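Week 8 handout: Action chunking in two-arm imitation learning

1. Problem

A policy trained by behaviour cloning predicts an action from the current observation. Small errors move the system into states the demonstrations did not cover, and the errors compound. With two arms the effect is worse, as an error in one arm alters what the other must do.

2. Method

The Sandcombe group trains a policy that outputs a chunk of k future joint targets for both arms at once. Overlapping chunks are averaged with exponentially decaying weights. Both arms share one action vector, so no explicit synchronization signal is used.

Training data: 516 teleoperated demonstrations from the Zikidico set, all on box handling. Each demonstration was checked by hand and trimmed at the start and end.

3. Result

The chunked policy completed 83 per cent of trials. Most failures fell into 2 classes:

(a) one gripper closes before the other is in position, and the box rotates;
(b) the arms agree on timing but the grasp height is wrong.

Class (a) became more frequent when the averaging step was removed. Class (b) did not change.

4. Workspace

The arms are mounted on a common rail along the near edge of the table and work inward. Patterned walls close off the other 3 sides. The figure shows one gripper at the left side of a white plastic box and the other at its right edge. The box has a carrying handle on the lid, and its long axis runs front to back.

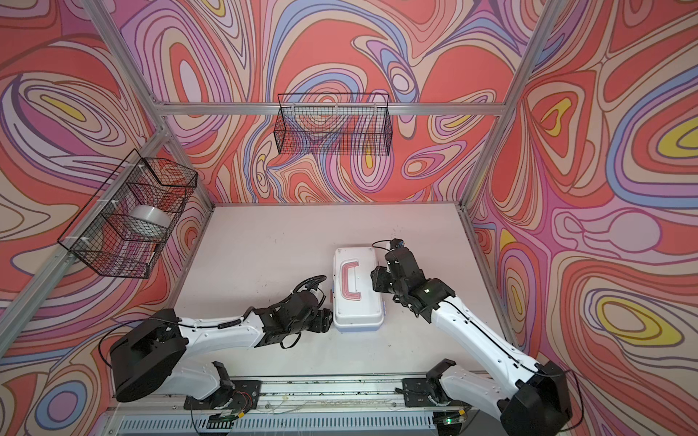 5. Reading and exercise

Kokkinos, chapter on temporal ensembling. Skip the appendix.

Derive the averaged action at time t for chunk length k and decay m. State what happens as m goes to zero. Submit through Drurkudo before the December break.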